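7 min read

Went to the open day at Kurkorero with Anong. I had written it on the calendar back in March, when they first announced it, and then forgot to book, and Anong had a spare place. We took the 19 bus to Preltmont and walked the last part. It was warm and I had the wrong shoes on.

I am writing down what I remember before work starts again and I lose it.

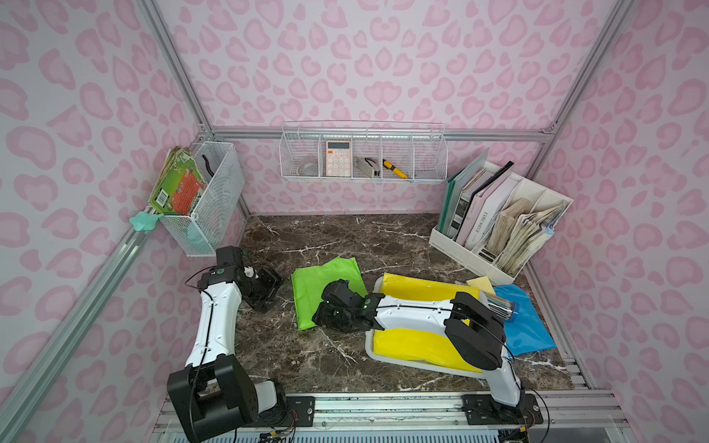
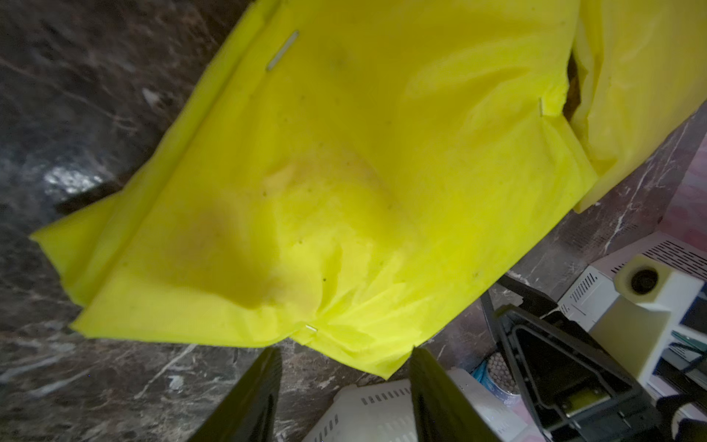
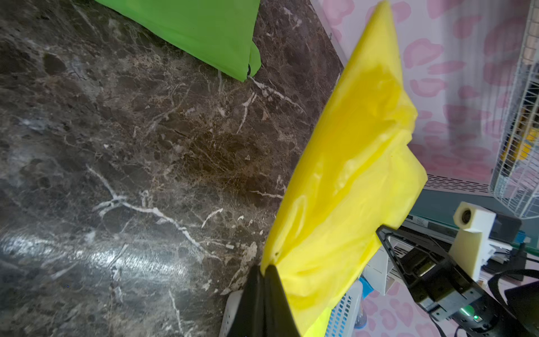 Page last changed: 12 Sep 2021

Kurkorero has the upper floor of the old Inskip building, the one that used to sell carpet. You go in by the side door. There was a table with name stickers and a young man who could not find Anong on his list, then found her under Y, then found her again under A. I was down as "guest of". He wrote SUNITA on a sticker in capital letters and asked if that was right.

They let people through in groups, 30 minutes for each group, and we were in group 4. There was a wait, so we sat in the hall and ate the cookies. Anong told me about her sister's new kitchen. I had expected posters or a video to look at while we waited, but there was only a coat rack and a fire door.

The person who took our group around was an engineer in a gray sweatshirt. She spoke fast and kept checking the clock. The first room was all desks and screens. She said this was where most of the work is done and that it is dull to look at, and took us straight through to the second room, where the arms are.

I had pictured something bigger. I have seen the car factory kind on television, in the orange cages, and I think I expected one of those. These are white and black, on a rail along the front of a table, and the table has three walls put up around it, covered in pink leopard print. Anong said it looked like her cousin's bathroom in 1998. The engineer said they change the wall covering from time to time so that the software does not get used to one background. The tabletop is dark brown marble with pale veins, which I liked and would not mind having at home.

They call the whole setup Plirko. I asked what it stood for and she said it did not stand for anything.

The job they were showing was handling soft things. A hard thing like a mug keeps its shape wherever you grab it, she said, and a soft thing is different every time you touch it. I had not thought about that before, but it is true of laundry. There was something bright green and something yellow, and the arms were working with those. She did a short run where the right arm came down onto the green one and stayed there for what felt like a long time. People leaned in. A man behind me asked if it was broken. She said no, it was deciding, and then it closed the gripper and lifted a corner, and lost it, and went back down.

It lost the corner again on the next try. After that it got it.

I found I was holding my breath, which is silly for a piece of cloth.

What struck me most was how slow it is. I fold towels without looking. I can fold towels while talking on the phone and being annoyed at someone. The arm comes across, stops, turns its wrist a little, stops, goes down. There are small green lights on the grippers and I kept watching those, thinking they would change when it made up its mind. They stayed green the whole time I was looking.

Then she did the yellow bag. This is thin plastic, very shiny and wrinkled, and she said the shine gives them a lot of trouble. Each time the bag moves, the bright places on it move too, and the software has to work out that it is still the same bag. The marble does the same thing on a smaller scale. She showed us on a laptop what the wrist sees. From that close you lose all sense of the room. It is a field of yellow with the black fingers at the bottom, and the stone behind it. I could see staples in the bag and all the specks on it. I thought of my kitchen counter and decided I would not like it looked at from that distance.

Anong asked whether it would tear. The engineer said they tear things fairly often and keep a box of spares. She did not seem bothered by it.

Somebody's boy, who I would guess was eight, asked why there was a kids' book on the wall. There was one, in a wire basket on the left side, a worn one with a green cover. She said the things around the edges are there to make the table more like a table in a real house, where nobody clears up first. So there is a long white basket along the back with tape, a calculator, a stapler and a utility knife in it, and a file organizer in the corner stuffed with old papers. The boy asked if the robot could read the book to him. She said it could maybe hand it to him in a year or two. He thought that was a poor answer and said so.

I asked my one question, which I had been saving. I wanted to know who decides whether a try has gone well. I suppose I was thinking of work, where we have spent all summer arguing over what counts as a finished order. She said a person does. Someone watches each run back and marks it good or bad, and there is a third button for "not sure". They had done 3077 runs since they set up this table, and she has marked a fair share of those herself, mostly in the afternoons with the radio on. I asked how often she pressed the third button. She laughed and said more often after lunch.

I have been thinking about that on and off all day. I had assumed the machine went away and learned by itself. There is a woman in a sweatshirt saying yes, no, yes, not sure.

After that we were allowed to try moving an arm by hand. They have a smaller pair of handles in the corner and when you move the handle, the arm on another table follows. It was one at a time and the line was long. Anong went first. She is good with her hands (all those years of hemming) and she picked up a sponge and put it in a bowl as if she had been doing it for a month. The engineer asked if she wanted a job. Anong said what does it pay, and the engineer named a figure, and Anong said no thank you.

I was bad at it. You cannot feel anything through the handles. I kept closing the gripper too early and pinching air, and then I pushed down too hard and the arm stopped by itself and made a clicking noise. I apologized to it. The engineer reset it and said everyone does that. My hand was stiff afterward, from gripping much harder than I needed to.

The boy was better than both of us, of course.

We ran over our time and the next group was already in the doorway, so the end was rushed. There was a talk at two o'clock about jobs and automation, and we talked about staying for it, but the next bus after that was a long wait and Anong had to pick up her dog. I took a leaflet. It says mostly what she told us, with better lighting.

On the way back Anong said she did not see the point, when a person can fold a cloth in two seconds. I said not every person can. I was thinking of Dad and his hands, the last few years, and how long he took over the newspaper. She was quiet and then said yes, all right. But I am not sure I believe it myself. A thing that needs a marble table and an engineer is a long way from his front room, and he would have hated having it there. He would not even have the walking frame in the front room.

We did agree that we would go again if they hold another one. She wants another go at the handles. I want to see whether it gets the corner the first time.

Got home at a quarter to four and had toast. Blister on the left heel, small. I folded the laundry that had been in the chair since Thursday and tried to notice how I do it. I pick up a towel by whatever part is nearest, shake it, and by then I already have two corners and could not tell you how I found them. I tried doing it slowly and dropped one.

To do: wash the gray shoes, call about the boiler, give Anong the bus fare back.

19 shares – 4 comments

© Sunita Van Dusen – Contact – Back to top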